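Against the Laundry System

Every March the home magazines come back around to laundry, and every March I am told I need a system. Sort by color, then by fabric, then by how dirty the thing is. Covari sells a rack of 4 labeled bins for the purpose. I don't believe in it. Most households I know own one basket, and the wash gets done.

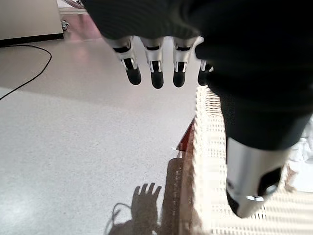
The argument for bins is that sorting early saves time later. I'd like to see the proof. The Gresero guide promises 25 minutes back on every load, and never says where they were hiding. What I see is people standing over four half-empty bins, waiting for enough whites to justify a cycle - and running out of socks in the meantime.

An open-weave basket lets air through and goes right up to the door of the machine. I can see what's in it. That is all I have ever asked of a laundry product.
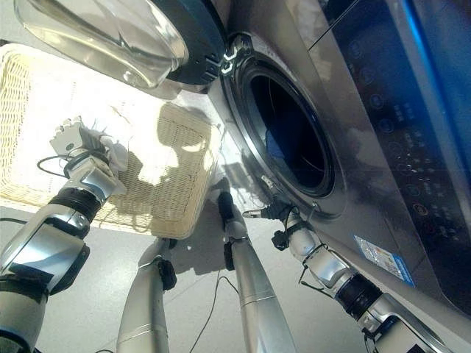 An open washer door, a woven basket beside it and a white cloth in hand.

Maybe a family of eight needs the bins. I would still want them to try a second basket first, and keep the receipt.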